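Jobs / Film and TV / Production and Distribution

Production Coordinator, Scripted (fixed term, 14 months)

Veltitz is looking for a production coordinator to join its scripted team in Cardiff. The post is full time and runs for 14 months from the start date. It covers the second half of prep, the shoot and most of post-production on Brennan, a six-part drama for television, and some work on a feature film that is still in development.

Veltitz makes drama and factual programmes for broadcasters in the UK, Ireland and northern Europe. We have a permanent staff of 31, and that number goes up a good deal when a series is shooting. Sales outside the UK are handled by our sister company, Witano, which works from the same building. The coordinator will deal with Witano most weeks, mainly on delivery paperwork and publicity material.

The post reports to the Head of Production, Si-eun Ki. Day to day, on Brennan, you will work to the line producer.

What the job involves

You will run the production office. In prep that means setting up the office itself, opening supplier accounts, issuing contact sheets and schedules, and booking travel and rooms for cast and crew. We have a travel agent for flights but hotels and self-catering lets are booked in house. Part of the shoot is in west Wales in late spring, where rooms go early, and the person appointed will need to pick that up in their first week.

During the shoot you will put out the daily paperwork with the second assistant director. Call sheets go out by 6.30pm. Progress reports are due with the broadcaster by 10am the following day. You will keep the script amendments in order and make sure every department is working from the right pages. Brennan has a large speaking cast and two writers, so there are a lot of amendments.

You will look after the production runner and the office trainee. Both posts are filled. The trainee is on a placement and has one day a week at college.

In post-production the work becomes quieter and more detailed. You will check credits against contracts, gather clearances, log music cues, and put together the delivery file. Witano needs its own version of this file with a dialogue list, a stills set and a signed chain of title. The last series we delivered had 1,166 separate items on its delivery schedule, and the coordinator was responsible for tracking all of them. We use a shared spreadsheet for this. We have looked at replacing it and have not yet done so.

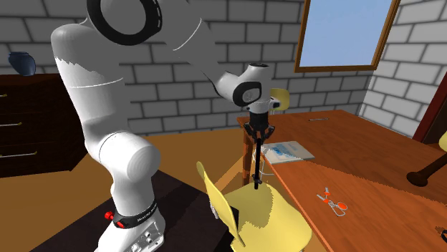
White robotic arm on a table, computer render.

The feature film will take up less of your time. It is at second draft. You may be asked to read for it, to pull together comparison budgets, and to arrange casting sessions in London. If it goes into production during your contract we would talk to you about whether you want to move over to it. We can't promise that it will.

What we are looking for

You must have:

- at least two broadcast credits as a production coordinator, or three as an assistant coordinator
- experience of a shoot with overnight stays away from base
- a working knowledge of cast and crew contracts under the usual UK agreements
- confidence with spreadsheets and with scheduling software
- the right to work in the UK for the full length of the contract

It would help if you also have:

- seen at least one series through delivery to an overseas distributor
- a full driving licence
- some Welsh, at any level

A degree is not needed. If you have come from theatre, live events or commercials and think your experience matches what is listed above, please apply and say so in your letter. Two of our present coordinators came from touring theatre.

Pay and hours

Pay is £700 a week during prep and post-production and £872 a week during the shoot. Holiday pay is on top of both. The shoot rate is for a five-day week of ten working hours a day plus an hour for lunch. Sixth days are paid at time and a half and will be agreed with you beforehand. We expect no more than three of them.

Outside the shoot the hours are 9.30am to 6pm. During post-production you can work from home for up to two days a week once the first block of editing is finished. The prep and shoot periods are office or unit based.

You will be on payroll for the whole contract. We do not take coordinators on as freelancers invoicing through a company. You will be enrolled in the workplace pension after three months, or sooner if you ask.

While the unit is in west Wales your accommodation is paid for directly and you will get a nightly allowance for meals. Mileage is paid for use of your own car on production business. There is a pool car as well, but it is usually out with the locations team.

The office

Our office is on the second floor, ten minutes on foot from Cardiff Central. There is a lift and an accessible toilet on our floor. Bikes can be left in the rear yard. There is no staff parking. The editing rooms are on the floor below and are rented from Hedex, a post-production company which also does our sound and grading. Their reception is staffed until 7pm, and after that you need a fob.

If you need changes made to the workplace, the hours or the equipment, you can tell us at any stage, before or after interview. You do not have to tell us when you apply. One member of the team job-shares, and we will look at job-share applications for this post if both people apply together. Please send one joint letter and two CVs.

How to apply

Send a CV of no more than two pages and a covering letter of one page. In the letter, please tell us:

- which of your credits is closest to this job, and what you were responsible for on it
- about a time when a schedule changed late and what you did
- your earliest start date

Please include the names of two people we can ask for a reference. We will not contact them until after interview, and we will let you know before we do.

Applications go to Rónán Egan, Production Manager, at the jobs address on our contact page, with "Coordinator, Brennan" in the subject line. Send documents as PDFs. We do not need a photograph, a showreel or your date of birth, and would prefer not to have them. If you would like to apply by video or audio recording in place of the letter, keep it under four minutes and send a link that does not need a password.

The closing date is 3 February 2023 at noon. Applications that come in after noon will not be read.

When we last advertised at this level we had 80 applications. All of them were read by two people, and that will be the case again. Everyone who applies will get a reply, though if you are not shortlisted it will be a short one and we are not able to give individual comments at that stage. People who are interviewed can have feedback by phone.

Interviews

First interviews will be held by video call in the fortnight after the closing date and will last 40 minutes. You will be sent the questions the evening before. Second interviews will be in person in Cardiff, with Si-eun Ki and the line producer, and will include a short written task. You will be given a one-line schedule and a list of cast availability and asked to point out the problems. The task takes half an hour. Travel to second interviews will be refunded from anywhere in the UK, standard class, on production of a receipt.

We hope to make an offer within a week of the second interviews. The start date is open to discussion by a couple of weeks either way, though we would not be able to wait for someone who is committed to another shoot through the spring.

Other posts on Brennan

Most heads of department are already in place. We will advertise separately for a production secretary, a locations assistant and two daily runners for the west Wales block. If you would like to be told when those go up, send your name and department to the same address and put "Crew list" in the subject line. Being on the crew list does not count as an application for any of these jobs.

Supporting artists are being found through an agency and we can't take enquiries about that here.

Questions about the post

Rónán Egan is happy to have a short phone call with anyone who is thinking of applying. Email first to fix a time. He is away for the last few days of January, so please get in touch before then if you can. Questions about the contract terms will be passed to the Head of Production and may take a day or two longer to answer.

Recruitment agencies are asked not to contact us about this vacancy.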